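4.3 Recording a demonstration with the hand-held gripper
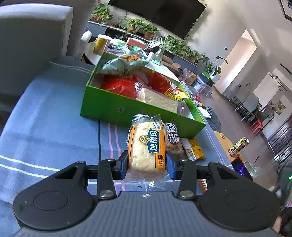 Complete section 4.2 (pairing and clock check) before recording. The procedure applies to all single-hand tasks in which packaged goods are moved between a table and an open box. For two-hand tasks, see section 4.5.

1. Set the table. Place the open box within arm's reach and leave the surrounding household items where they normally stand.

2. Hold the gripper level with the fingers fully open. Press the record button once and wait for the short tone.

3. Keep the gripper still for 4 seconds. The Vadside software uses this interval to fix the starting pose.

4. Approach the item at a steady speed. Keep both fingertips in the camera view.

5. Close the fingers until the item no longer slips. Stop squeezing at that point.

6. Lift the item clear of its neighbors, carry it to the target position and lower it until it is supported. Open the fingers fully before withdrawing.

7. Press the record button again. Two short tones confirm that the episode has been saved.

8. Return the items to new positions and repeat. Record 50 episodes per task.

NOTE: Clear plastic wrappers reflect ceiling lights. If the preview shows glare on the item, change the approach angle and record the episode again.

NOTE: An episode longer than 20 seconds is split on import. Both parts must be given the same task label.

CAUTION: Keep loose cables away from the finger linkage. A cable caught in the linkage can bend the pivot and invalidate the width calibration.

CAUTION: Do not use the free hand to push an item into the fingers. The robot cannot reproduce this movement, and the episode must be deleted.

If the status light stays amber after step 7, the buffer is full. Transfer the episodes to the host computer and clear the buffer. Buffer size is 512 MB on units supplied from Skidthorpe.

Section owner: Zewditu Mekonnen. Checked by: Kamala Thomas.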